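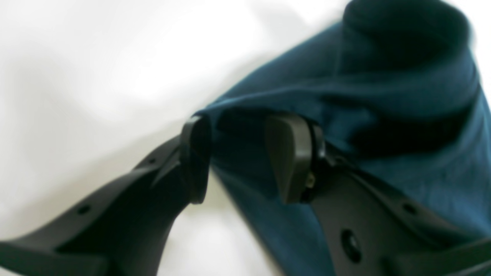 Wrist camera, fingers closing on the cloth.

Undeck Two-Arm Recording Station
Sold and serviced by Rindness, Moltville

Home > Equipment > Recording stations > Two-arm

Most pages selling this kind of gear say you can teach a robot anything in an afternoon. We have been selling Undeck stations long enough to doubt that. What you get is a way to steer two arms by hand and save what the arms and cameras did while you steered. Whether a model learns anything useful from the recordings depends mostly on the person steering, and on how many bad takes you are willing to throw out.

What's included
Two follower arms with two-finger grippers
Two leader arms for the operator
A camera at each wrist and one overhead
Recording software, one seat
Cable set and table clamps
Table not included

Cloth is the job people ask about most, and the one we warn them about most. A rigid block sits where you left it. Cloth slides, bunches, and hides its own corners, and two takes that feel the same to the operator can look very different in the data. Our test set for this page was a single cloth on a white table. Khải Đỗ recorded 187 takes of it. Lieselotte Nolte went through them and rejected 44, mostly for missed grabs and long pauses where the operator was plainly thinking. The pauses bother us more than the misses. A model will copy a pause.

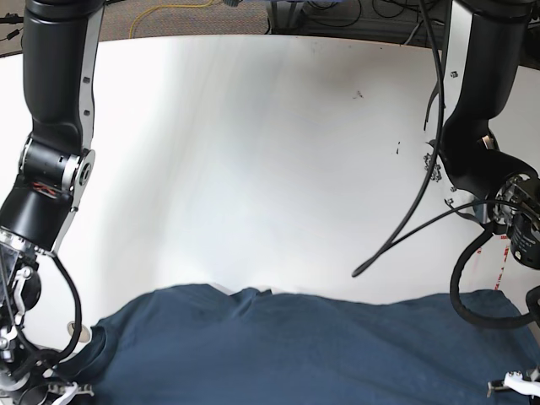 Cable routing matters more than the brochure lets on. Leave enough slack for the wrists to turn, then run the arms through their full reach before you record anything. If a loop crosses the overhead view, it goes into your data with everything else. The supplied clips are fine for a bench that never moves and poor for one that does. We sell better ones but you can get by with hook-and-loop straps from a hardware store.

The wrist cameras are fixed focus. Fast moves smear. The maker calls this "natural variation," and we call it blur. Slow down, or add light.

Training time for operators
Plan on 16 hours of practice per operator before keeping any takes. The manual suggests much less. Teodor Kozłowski runs our training days and has yet to see a first-day take he would keep for cloth work.

What we can't promise
Success rates. Undeck publishes some, and we leave them off this page. They came from the maker's own bench, with the maker's own operators, and we have not been able to match them. If you need a number, record your own set, train on it, and test with a cloth that was never in it.
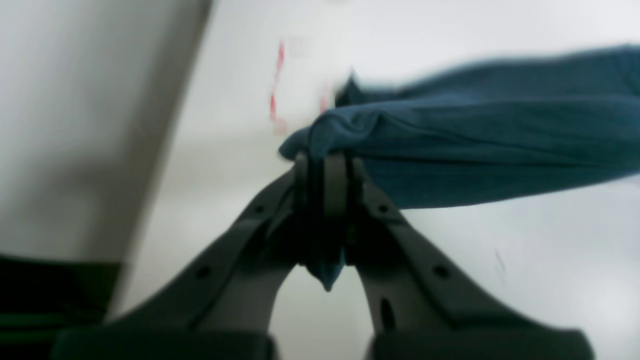 Can I mix takes from several operators in one set?
You can, but label each take with the operator's name. People grab cloth in different ways, and if the results get worse after a new person joins, you will want to be able to pull those takes out.

Ordering
Part no. UD-216. Price on request. The next units are due in March. Nima Arabzadeh handles quotes, and Erzsébet Dudás handles repairs and returns. A bench visit in Moltville is free, and we would prefer you came to one before you bought.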